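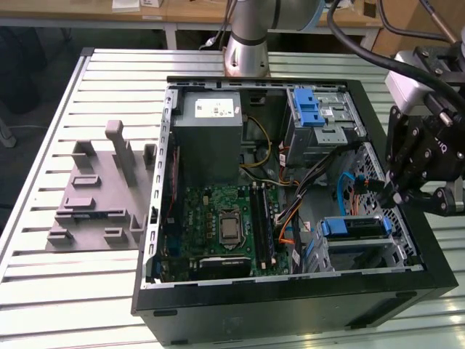 An open desktop tower on the work table at the Karniteo refurbishing workshop.

Anikó Vörös has managed the refurbishing workshop at Karniteo for four years. Under its agreement with Ventura, the workshop receives retired office computers, inspects them and prepares them for use in public libraries. To date it has returned 3,703 machines to service.

Each tower is laid on its side and opened before any decision is made about its parts. "We begin with the cables," Vörös said. "A drive cable that has worked itself out of place can make a good computer look like a dead one."

Memory is examined next, followed by the power supply and any expansion card. Vörös prefers older cases with plastic latches on the drive bays. "You can take a drive out by hand and put it back the same way. With some of the newer cases we spend more time looking for screws than testing."

A full inspection is allotted 90 minutes. Machines that do not pass are kept for parts, and the details are entered in Gonedus, the workshop's inventory system.

Asked what donors could do to help, Vörös requested that they leave the memory in place. "People remove it along with the drive, out of caution. We understand the drive. The memory we would like to keep."

The workshop accepts deliveries until the end of August.

This site uses cookies to improve your visit. Accept all | Manage settings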